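Parents question school supply scheme after prices rise

3 min read

A scheme that promised to take the pain out of buying pencils, glue and rubbers for primary pupils is facing awkward questions from the families who signed up to it.

Skorum, which sells ready-made stationery packs through schools, told parents in Handon last summer that buying together would be cheaper than going to the shops. Each pack costs £34 for the year and is handed out in the first week of term. The firm says it now supplies 148 classes across the district.

Whether anyone has saved money is harder to say. Skorum's leaflet claims that families are "better off from day one", but it does not say compared with what. Asked for the figures behind the line, the firm sent a second leaflet.

Catarina Lobo, who has two children at Moreira Primary, did her own sums in January after both came home asking for new glue. She wrote down the contents of one pack and priced the same things at the supermarket and at a discount shop on the high street. Her total came in below the pack price at both.

"I wasn't trying to catch anyone out," she said. "I'd have been happy to be wrong. But I paid for a year and we were out of glue by Christmas, so what did I pay for?"

She took her list to the school, which passed it to Skorum. The reply, seen by this site, says that shop prices "vary widely" and that the pack includes "the value of convenience". No sum is put on the convenience. 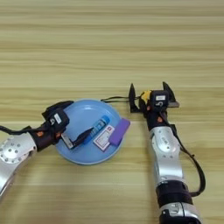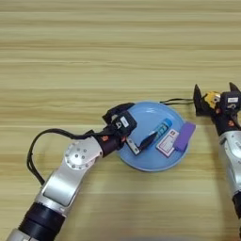
Small items on a light-blue plate, first picture; the plate on the same kind of wooden tabletop, second picture.

Belmiro Calado, the firm's regional manager, said that the packs had been well received and that complaints were rare. He would not say how many there had been. He also said the quality of the items was higher than parents might find in a discount shop, though he declined to name the makers.

"People compare a glue stick with a glue stick and think that's the end of it," he said. "They aren't all the same. Some dry out in weeks."

That may be so. Mrs Lobo says hers did.

Schools are not neutral in this. Under the agreement, those that sign up get a credit for every pack sold, which they can spend on paper, paint and other classroom goods from Skorum's own catalogue. The credit is mentioned in the contract and in the minutes of a governors' meeting. It is missing from the letter that went home to parents, which describes the scheme as "run for the benefit of families".

Olga Esteves, the head teacher at Moreira Primary, said the school had acted in good faith. Teachers were tired of lessons stopping while children hunted for a rubber, she said, and having everyone start the year with the same kit had helped. She accepted that the letter could have been clearer about the credit and said the next one would be.

She did not accept that parents had been pushed into buying. The pack is optional and always has been, according to the school. The order form, however, has a box to tick for those who do not want one, and families who send nothing back are billed. Several parents said they found out that way.

Kwok-wai Tang, whose daughter is in the infants, was one of them. He says he already had a drawer full of pens at home and was sent a bill regardless. He paid it, he said, so that his daughter would not be the only one in the class without a pack.

A rival firm, Sakero, has written to schools in the area offering a similar pack at a lower price. Its letter uses the phrase "better off from day one" as well. It does not mention whether glue is topped up during the year, and the firm had not answered that question by the time of writing.

Joana Mendes, a governor at Moreira Primary, wants the school to publish a plain list of what is in the pack, what each thing costs and what the school gets back. She asked for the same list before the contract was signed and was told it would follow.

The governors will look at the scheme again before the summer. Skorum's contract renews by itself unless the school gives notice in writing, and the order forms for next year have already been printed.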